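Seating Plans and Late RSVPs – Final Project Report
Event Planning II, group of two
Lorraine Ormsby and Bimla Tiwari
Submitted 07/04/2024

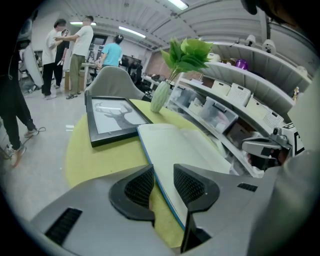 Fig. 1. Notebook, framed deer print and vase on the round table.

1. What we wanted to find out

Wedding couples send out invitations with a reply date and then a bunch of guests miss it. Everybody in the business knows this. Our question was what late replies do to the seating plan, and if the way the reply is asked for (card, web form, text message) changes how late people are. We also wanted to see how the planner handles it, becuase the textbook chapter on seating pretty much assumes a finished guest list.

2. Where the data came from

Grube, a small wedding planning firm, let us use their old guest lists with the names taken out. Total of 1,356 invited guests. For each guest we had the date the reply came in, how it came in, and the table they ended up at. No meal choices, those were in a separate file we never got.

We also talked to two planners at Grube and to the banquet manager at Resberg, the hall where most of these receptions were held. Interviews done in September, before the lists came. In hindsight the wrong order – we would have asked much better questions after seeing the spreadsheets.

3. Method

Sorted every guest as on time, late, or never replied. Late = any time after the printed reply date, even one day. Then matched against the seating plan versions. Grube saves a new version each time a table changes, so you can see which changes came right after a late reply. Not perfect. Some changes are just the mother of the bride moving people.

Lorraine did the sorting, Bimla did the plan versions and the interview notes. Spreadsheet only. We tried Plesia (seating software) on the trial account but it would not import the older lists, dropped it after a week.

4. What we found

Paper cards were the slowest, no surprise. Web form replies came in two bunches, one right after the invitation and one right before the deadline, with very little in between. Text message replies were mostly fast, but a lot of them were useless. "We'll try!" is not a reply. The planner had to call those people anyway, so on paper they look on time and in practice they were late. We kept them as on time in the count and flagged them. Maybe the wrong call.

Late guests were mostly moved as pairs. A single late guest usually got dropped into an empty chair and the plan stayed the same. A late couple pushed somebody else, and that somebody pushed another table. In the worst plan we looked at, one family of late cousins led to changes at almost every table except the head table.

The banquet manager told us the kitchen does not care who sits where, only how many at each table. So a swap is free and a move is not. The planners had never put it to us that way and it explained a lot about which changes they fought over.

Both planners hold back some seats now. One keeps a half-full table near the door, the other spreads empty chairs around. The half-full table was easier to fix late but guests complained about it, they felt like leftovers.

5. Problems

Never-replied guests who showed up anyway are missing from the lists completely. We know they exist, both planners laughed when we asked. Also one of the lists, the Zendirer reception, had the reply dates all typed in on the same day so we left it out of the timing part and kept it in for the seating part.

We had no way to compare weddings of different sizes fairly. Ran out of time.

6. Recommendations

Print a reply date earlier than the real one. Ask yes or no only, no comment box on the text version. Spread the spare chairs, don't make a spare table. Send the hall table counts first and names later.

7. If we did it again

Three things. Get the data before the interviews, ask for the meal file at the start, and agree on what "late" means before both of us sort half the list diffrently. That last one cost us a weekend.

Thanks to Grube and Resberg for there time.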